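Teaching Boxes to a Robot: My Project Report
Somtochukwu Briggs
8/10/20

So my project was about showing a robot how to handle packages by doing it myself first, and I want to say up front that I came in thinking this would be the easy half. I figured the hard part would be the training code and the part where I move boxes would be like a summer job. Wrong! I spent way more of the term on the box moving than on anything with a loss curve in it.

The idea goes like this. You wear a camera on your head and a band on each wrist, and the bands are covered in those black-and-white square markers. The software (we call ours Drillus, long story, it was the name of the folder) finds the markers in the video and works out where each wrist is and which way it is turned. Then you do the task with your own hands, over and over, and every run becomes one demonstration. Later on the robot gets the wrist paths and tries to learn from them.

I compared that with the other way, where you drive the arm by remote control. Our arm is Tunduretti and I love it, but driving it with the handheld controllers is slow. A package pick that takes me a couple of seconds by hand can take most of a minute through the controllers, and half the time I'd push down too hard and have to back off and start over. Still, the remote runs have one big thing going for them: the arm did the motion, so you know the arm can do the motion. With my hands you don't know that. I have fingers and Tunduretti has a gripper.

My plan was to collect 679 runs by hand and 100 by remote, and I did get there, but I threw out my first 40 hand runs completely. I was moving like a normal person, which means I was sloppy. I'd roll my wrist over when I reached for something and the markers would turn away from the camera, and Drillus would lose the wrist right at the moment that mattered.
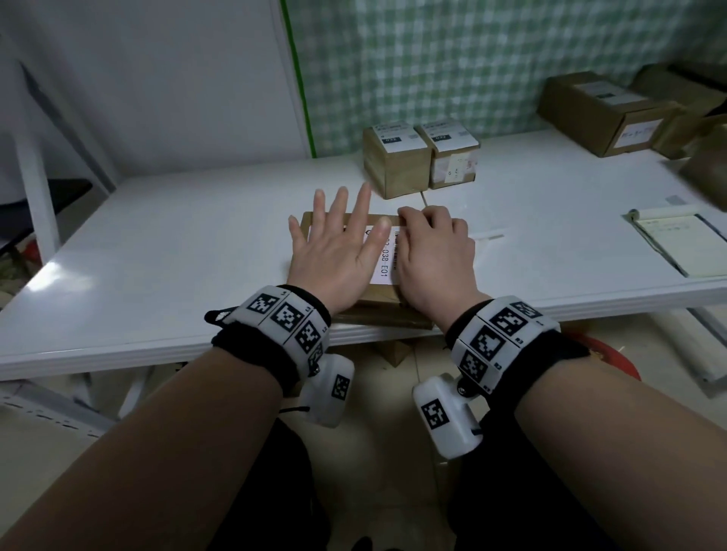

After that I made myself a few rules. Keep the markers facing up toward my head as much as I could. Put my hands on the package, stop for a beat, then move. Look at what I'm touching, which sounds dumb, but I kept glancing ahead to the next box and taking the camera with me. Flat packages were the worst for this. There's nothing to grab, so you end up pressing and sliding and then getting your fingers under an edge, and if you do it fast the wrist hardly moves and all the real work is in the fingers. The bands don't see fingers at all. I went back and forth on how much that matters, and I still think it's the weakest spot in the whole setup.

The little cube boxes were much nicer. You pinch one, lift it, put it down, and a gripper can copy that pretty much directly.

I trained 2 versions of the model, one on hand runs only and one on the hand runs plus the remote ones. The mixed one was clearly better on flat packages. The hand-only one would come down in the right place and then sort of hover there, like it was waiting for fingers to show up. On cubes I honestly couldn't tell the two apart by watching.

If I got to do it again I'd start the remote runs way earlier, back in March when I was still fussing with marker sizes, and I'd save them for the flat stuff only. I'd also label the runs as I went. I did mine at the end, in one sitting, from my notes, and my handwriting is not good. Next up is trying the same recordings on Cortés, the other arm in the lab, which has a wider gripper and might do better with the flat ones.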